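Workbook, sandwich bench
January 2024

Starting a new page because the old one became difficult to read, with my corrections on top of Dinesh's corrections. I will try to keep one subject for each page, but no promise.

Subject of today: how to hold the slices upright. We have argued this since the first Budeck order. If the slices lie flat, they stick to whatever is under them, and the cheese is the worst. If they stand, you can reach both faces, but then something must hold them at the foot and this something must not squeeze. The old wire stand from Akpan squeezed. It left two lines in every piece of bread, and in the tomato it made a cut.

So now we use the acrylic piece. One long rail, three channels coming out from the side, and a white clip block at the rail end of each channel. Dinesh Jayasinghe drew it and I did the gluing. Drawing is number 745 in the shared folder, please do not open number 743, it has the channels on the wrong side and I have not yet deleted it.

Notes on the gluing, for whoever makes the next one. Peel off the protective film only along the edge you are going to glue and leave the rest until the end. I removed all of it at the beginning and the surfaces got fingerprints, and a small fog near one joint which does not come off. Put the rail against a straight edge and wait for the first joint to set before you touch the second. I did not wait, the middle channel moved, and I had to break it and begin again. The spacing is now even, I checked with the steel rule.

Loading order today was bread, tomato, cheese, beginning at the bottom. I prefer this order as the bread is big and stiff and you can push it in without thinking. The tomato wants two hands. The cheese I leave in the fridge until the last moment, otherwise it bends over before I finish.

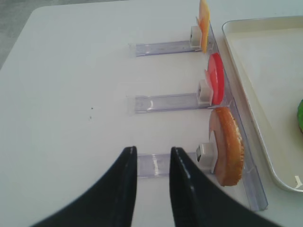
Fixture with all three clips loaded. Cheese at the top, red slice in the middle, bread at the bottom.

The clear acrylic is nice to look at but I have a complaint. On the white table I lose the edges of the channels, and only the reflections tell me where they are. Twice this week I put my sleeve on one. Dinesh says to lay a dark mat under it. I tried a piece of black card and it is better for the eyes, but the card slides. We could tape it. For the moment we stay on the bare table, which is easier to wipe.

Cleaning. Warm water and a drop of dish soap, soft cloth, no alcohol. I write this in the notebook again because the spray bottle was standing next to the sink this morning and it is the alcohol one. Acrylic gets small cracks from it. The clip blocks can be pulled off and washed separately, but bread crumbs go inside and the cloth does not reach them. I use an old toothbrush. It has a blue ribbon on it now, so please do not use it for the solder flux.

About slices. Bread: cut from the round loaf, not too fresh. Fresh bread bends at the clip and leaves a gummy layer inside. One day old is good, two days old makes too many crumbs. Tomato: from the middle of the fruit only, the end pieces are thick on one side and lean. Put it on a paper towel first, both faces. Cheese: the square kind, already sliced. The thinner pack we bought in error is no use for this, it folds at the top under its own weight. Somebody can eat it, it is on the door shelf.

I also weighed the empty fixture, as Rilteck asked for this in their message. 125 grams with the clips on. I do not know why they need it, maybe for the shipping box. They want one unit in March, and the form they sent has the reference 2201, which must be written on the outside of the parcel. I copied it here because I lose forms.

Still open:

The clip for the tomato. It holds, but I would like a softer lip on the inside. Plestasis has a food-safe silicone strip in their catalog, with glue on one side. I asked for a sample. If the glue is not food-safe also, then there is no point, and the page does not say it clearly.

A longer rail with more places. Dinesh wants it for lettuce and ham. I think lettuce will not stand in any clip that we can make, but he is free to try.

Labels. If we make a second fixture we need to mark which is which. Scratch it in the underside of the rail, no stickers, they come off in the wash.

Tomorrow: buy tomatoes, firm ones. Return the steel rule to the cabinet, it is in my coat.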